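Bedroom corner, notebook 3
7 Jul 2018

Came in on a weekend to get the corner sorted without five opinions in my ear. Got two opinions in my ear anyway (Iman and Liis were both in).

Starting with what was on the list from last time, in no order:

1. Step blocks at the foot of the bed. Do they stay?
2. Pillow cloth, the Hajji check. Is it really the same green as the order?
3. Gray cover overhang, Mounir says too long, I say fine
4. Somewhere to put a garment that's come off its hanger

Step blocks first. These are the Urkusik pair, bare pine, no oil, no varnish. The claim on the sheet is that two of them pushed together "behave as one surface." I have read that sentence several times and I still don't know what it's meant to promise. Two boxes next to each other are two boxes next to each other. If you stand with a foot on each and shift your weight, you find out fast whether the floor is flat under both. Ours isn't. It's a smooth wood-look floor and there's a dip on the door side that Nesma found with a marble back in December, and which I was told would be "looked at."

Checked the seam between the blocks with a playing card. Card goes in at the front and stops before the middle. So they touch at the back and not at the front, or one of them has moved since they were put in. No way of knowing which, as the floor was never marked. Put pencil ticks down now at the outer corners. Please don't wipe them off, they're faint on purpose.

Liis likes the blocks. Her argument is that a bed that height is a bother to make from the end without something to stand on. My argument is that people have been making beds from the side for a long time. We left it there. She did point out that I climbed on the step myself to straighten the pillows, which I'd rather she hadn't seen.

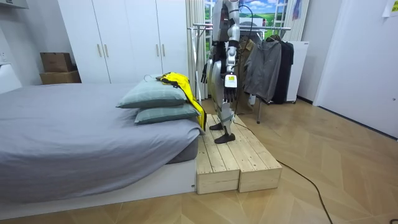 Foot end: both pillows stacked, step pushed up to the white base.

Pillows. They're at the foot and not the head, and I want it written down that this is the layout we agreed on, before somebody helpfully moves them again. Nabila's reasoning was that whoever is putting clothes away ends up at that end, and a stack of two gives you a raised spot to lay something on so it doesn't slump flat onto the cover and pick up lint. I was doubtful. I'm a bit less doubtful now, see further down, but I don't think she's proved it.

Color: the Hajji order form says "sage." In the morning with the blind up they looked gray to me, with the green only coming in when I stood between them and the window. After lunch, properly green. Iman says it's the gray cover doing it and any pale green would go dull lying on top of that. Could be. I'd like to see the cloth on a white sheet before we pay for a second roll. The grid in the weave is faint enough that from the door you'd call them plain, and we're paying extra for that grid. Question for whoever signs for it: who is the grid for?

Stack order matters more than I expected. If the top one sits dead square on the lower one it looks tidy and slides off when you put something on it. Set it back a little and it holds. I tried it both ways enough times to be bored. Could just be these two pillows, they've been squashed a good deal.

Gray cover. This is the Benico. It's been through 12 washes and the tag promises no shrinkage. I measured the width at 164 inside the seams (cm, laid flat, not pulled), but there's no number from before the first wash, so all I've got is one measurement and a tag. That isn't a test. Mounir, if you wrote the starting width anywhere, even on the back of a receipt, I'd like it. Otherwise we should stop telling visitors it hasn't shrunk.

Overhang on the long side: comes down over the edge in folds and leaves the white base showing underneath. Mounir wants it shorter so the side looks crisp. I don't see what crisp gets us. A shorter side means it rides up on the other side the first time anyone tugs it, and people do tug it, they grab the near edge every time. Left as it is. If he wants to re-hem it he can book the machine, I'm not doing it.

Now the yellow one. We picked it for the garment part because it shows up against everything else in the corner, and because the black trim makes it easy to see whether an edge is straight or twisted. On those two points it's a good choice and I take back what I said. As a thing to put away, though, it's a pain. It's slippery, it's long, and as soon as it's off the hanger it wants to be on the floor.

Things noted with the yellow one:

— held near the top edge it drops into a long narrow strip and the trim more or less finds its own line. Held anywhere lower, it folds over itself and you've got two problems
— the bottom gets down to the step. Bare pine and slippery cloth, I don't love that. Ran a stocking over the front edges of both blocks looking for snags. Caught once, right block, near a knot. Sanded with the fine paper, went over it again, no catch. That's one pass with one stocking so don't quote me
— laid across the pillows first, with the rest allowed to hang, it stayed put for me while I let go and reached for the hanger. That's Nabila's point in a nutshell, and I'll give her half of it
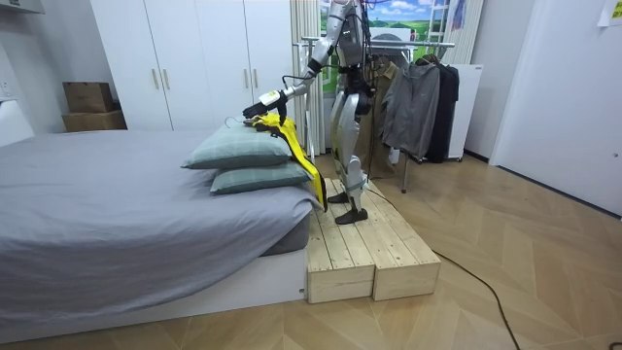 The other half is the hanger. The thin white ones are what we have and I don't think they're up to it. They weigh next to nothing, so if you set one down on a pillow it goes wherever the pillow wants it to go. Fine if the hook lies off to one side. Less fine if it digs in under the cloth, and then you pull the hanger and the whole lot comes with it. Flustel sell a heavier one with a flat bottom bar and keep sending us the leaflet. The leaflet says garments "never slip." I've asked for one hanger, singular, before anyone agrees to a box of 53, which is apparently how they come. Fifty-three! What kind of number is that for a box? Nesma thinks it's a misprint. I think it's 50 plus the ones they expect to break.

Iman's suggestion was to skip the hanger stage and fold straight onto the pillows. Tried it. It folds, sure, but on something that soft you can't press a crease, and by the third fold it was more of a bundle. She says hers was neater. Hers was neater. I still wouldn't put it on a shelf.

Where that leaves the list:

1. Step blocks stay for now, ticks on floor, check them Tuesday. If either has wandered we put felt or rubber under the outer one. Not glue, Liis, please.
2. Pillow cloth: no second roll until it's been looked at on white. Check order form against the swatch, I couldn't find the swatch. It used to be pinned inside the cupboard door.
3. Cover: leave it. Write 164 on the tag with the laundry pen so the next person has something to compare with.
4. Garment spot: pillows at the foot, top one set back. Provisional. I want to see it with something heavier than the yellow one, a coat or the thick robe, before it goes in the write-up as a recommendation. One light garment on a good day doesn't tell us much.

Also, small stuff. The fine sandpaper is down to 32 sheets by the count on the box lid, so either the lid is wrong or somebody's been at it. Swept up after sanding but went round the step with a damp cloth as well, pine dust gets into that gray cover and won't shake out. Blind cord is still tied up with a bread clip. Nabila has the key to the tall cupboard until Monday.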